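I've had the Trilline hand-held gripper kit on my bench since August, and enough people have written to ask how I look after the finger pads that I figured I'd better set it all down in one place. It's an easy job, and a pleasant one if you put some music on. You'll want a plain white sheet under the gripper, a soft brush, a lint-free cloth, and the small hex key that came in the box (mine lives in a coffee mug, which I don't recommend).
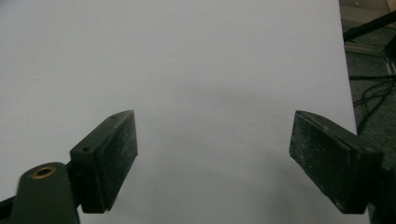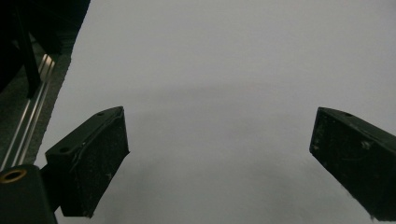
Fingers wide apart over the white sheet, and a bit of dust and scuffing on the pads in both.

Fouzia Cheema wrote in to say that she'd skipped pad care for her whole first season with the kit and only started when her grip on glossy cartons went off, and she wished the Trilline manual put it on page one instead of page 12. I'm with her there! The manual is good, but it does bury the useful parts.

## Cleaning the pads

1. Switch off the recorder and let the trigger go, so the fingers rest open.
2. Brush each pad from the tip down toward the base. Short, light strokes are best - if you scrub back and forth you just push the dust into the surface.
3. Wipe with the cloth, barely damp. Plain water is fine. I tried a citrus cleaner once and the pads felt slick for days, so please learn from me.
4. Look along the lower edge of each pad for fuzz or stray fibers. Snip them with small scissors and don't pull, or you may lift the covering along with them.
5. Let everything air dry before you pick up so much as a paper cup.

## Checking the screws and the opening

Take the hex key and try the finger screws. They should be snug, and a quarter turn past snug is plenty. Then squeeze the trigger slowly, all the way, and watch the two tips come together. If one arrives ahead of the other, loosen that finger a little, nudge it back into line, and tighten it again. It took me 2 tries the first time and I've gotten no quicker.

## When to swap the pads

Trilline suggests new pads every 1,000 grasps. My first set went to 2,246 by the recorder's own tally, mostly on mugs and folded towels, and they were still holding well enough, though I wouldn't have trusted them with anything made of glass. Scuffs alone don't bother me. A pad that's peeling at a corner does, and I change both sides together so they wear evenly.

Spare pads come in pairs from the Trilline shop, and the ones from Ayala fit too, although they're a touch thicker and you'll need to redo the opening check after you put them on. Write the date on the packet when you open it, and keep the leftover pair flat in a drawer.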